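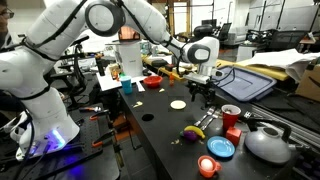 White robot arm with a blue light at its base

Prustulard is a law firm based in Dustach, with a second office in Senska. It advises mainly on employment, commercial leases and the administration of estates. The firm has 4 partners and handles some 1,000 matters a year.

History
The firm was formed by the merger of two older practices, one of which, Cuevas, had dealt almost entirely with wills and probate. The Cuevas name was kept for the private client department until the leases on both offices were renewed. Criminal work was given up soon afterwards and the remaining files were passed to other solicitors in the town.

Training
Trainees spend two years with the firm and sit in at least three departments. Applications open each October. A seat in the Senska office is compulsory, and trainees there attend employment tribunals with a supervising solicitor.

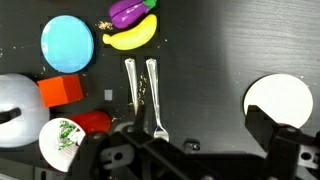

Uriel Magaña has argued that the compulsory seat comes too early in the programme, and that trainees would gain more from tribunal work once they had drafted a claim of their own. The firm has kept the existing order, although the length of the seat was under review as of July 2026.

Fees
Fixed fees apply to uncontested probate and to settlement agreements. Other work is charged by the hour.

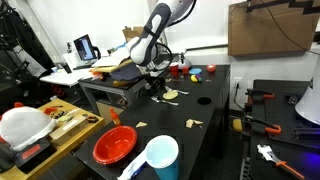
Robot arm over a folded cloth, with a red bowl and a pale blue cup on the black table

See also
Employment tribunal
Probate
Training contract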